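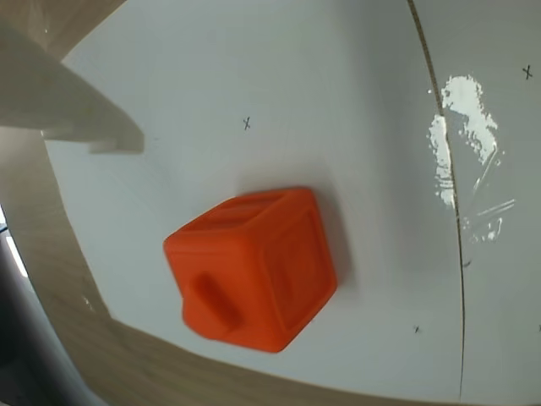 Orange cube on the white work surface, x marks drawn on in black.

Is the Ziltus pick-and-place kit worth it for a beginner?

I've had the trial kit since January. It handles the practice cube well when it sits square to the arm, but at an angle it misses more than I'd like – 9 times out of 30 on Sunday. Is that normal before I pay for the full version?

Esko Saarela
Ours was much the same. Run the calibration again using your x marks, and put the cube down at a different angle each time. The default grip settings are poor. I'd still buy it, but skip the extended warranty.

Prurnov
Get the Taipe one instead, much better

Laltaveck
Check your lighting too. Mine got worse in the evenings – a desk lamp helped a bit.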